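Surge protection and low voltage at Ganby

9 March 2025

The short version for anyone who got here by searching: the breaker was fine, the cord was fine, and the voltage at the pedestal was low under load. The rest of this post is the measurements and what I changed on the trailer afterward.

We had site 19 at Ganby for 7 nights. It is on the back loop, the one that runs down toward the creek, and it is the last pedestal on that side before the dump station. The pedestal has a 50 amp receptacle, a 30 and a 20. Our trailer is a 30 amp unit with a single rooftop air conditioner, a converter, an electric element in the water heater and a microwave. Nothing unusual.

On the first evening the surge protector cut power twice. It is an inline model with an undervoltage cutoff at 104 volts and a fixed delay before it reconnects. The error code both times was low line voltage. I had the air conditioner on fan only by then and the water heater on electric, so the load was modest. I turned the water heater over to propane and it held for the night.

In the morning I took readings with a plain multimeter at the 20 amp outlet on the pedestal, with our trailer unplugged. 119 volts at 6:30 a.m., which is normal. At noon, still unplugged, 112. At 5 p.m. it was 107 before I had connected anything at all. With the air conditioner compressor running it went to 103 and the protector cut out, as it should.

So the drop was upstream of us. A site at the end of a long feeder sees the combined voltage drop of every site ahead of it, and on a warm afternoon with the loop full that is a lot of compressors. Wire size is fixed when the loop is built. If the loop was laid out when most trailers had one air conditioner and now half of them have two, the arithmetic does not work out at the far end.

I reported it at the office. Mathias Koller at the desk wrote down my readings with the times, and later that day a site closer to the entrance came open and we moved. Site 60 read 116 volts at 5 p.m. with our full load on. No cutouts for the rest of the stay. The move took an hour and most of that was the sewer hose.

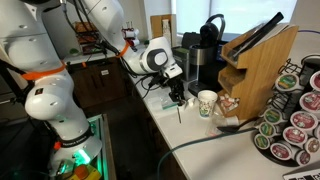
Cyrill Egger wrote to me after I put the raw numbers up last week and said I should have tried the 50 amp receptacle with a dogbone adapter before moving. His reasoning is that the two hot legs of a 50 amp service are rarely loaded evenly, and a 30 amp trailer on an adapter draws from only one of them. If the 30 amp receptacle happens to be wired to the heavier leg, the adapter may put you on the lighter one. He has gained four or five volts this way at older parks.

He is right and I did not try it. I own the adapter. It was in the front storage compartment under the leveling blocks. One caution with his method: on the adapter, the pedestal breaker protecting you is a 50, and your cord is rated for 30. The main breaker in the trailer still limits what the trailer can draw, but the cord between the pedestal and the trailer is no longer protected at its own rating. Inspect the cord and the plug ends if you plan to do this for more than a night.

An autotransformer is the other common answer. It raises the voltage on your side by drawing more current from the pedestal. It works, and I know several people on the Wojcik loop at our usual summer park who would not travel without one. I have two reservations. The first is cost. The second is that extra current on a feeder that is already sagging makes it sag slightly more for the next site. Some parks have rules about them, so ask.

What I changed on the trailer:

Soft starter on the air conditioner. This cuts the inrush current when the compressor starts. It does nothing for steady running voltage, but the momentary dip at startup is smaller.

Panel voltmeter by the door, wired to the same circuit as the microwave. I had been relying on the protector's display, which is outside at the pedestal and not useful in the rain.

New 30 amp plug end. The old one had slight discoloration on one blade. I measured no meaningful drop across it, so it was not the cause here, but a discolored blade only goes one way.

Written load list taped inside the cabinet door. Air conditioner, water heater and microwave are never on together. We mostly did this already. Now it is written down.

I also started a small log. Each entry has the park, the site, the time of day, volts with no load and volts with the air conditioner running. So far it has Ganby (two sites) and Alside, where we had one night on the way home and read 121 unloaded and 118 loaded at 4 p.m. Alside is a newer park and it shows.

The trailer's odometer sticker, for those who asked about wheel bearings in the last post, is at 2069 miles for this trip and the one before it combined. Bearings were cool at every stop. I will repack them before July, when we have a site reserved at Skellard. The reservation map puts us at the end of the row again, so the adapter is moving to the top of the storage compartment.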